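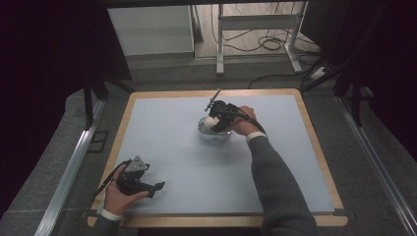 Reading Group Guides: Progress to 22 Apr 2019

Nine of the 14 chapter guides to the Mendham novel are drafted. Aiguo Fang has cut my essay on the orphan's guilt from 9 pages to 2, and it reads better, which I have told her once and don't plan to repeat. Students at Qin still side with the wicked aunt. I have stopped arguing.
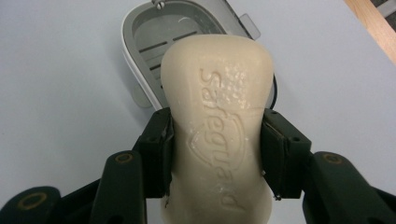
Still to do

The five remaining guides are due in May. Chapter 12 is mostly weather, so its guide will be short. We ask that the Drisance grant's printing money be moved to editing, where the trouble is.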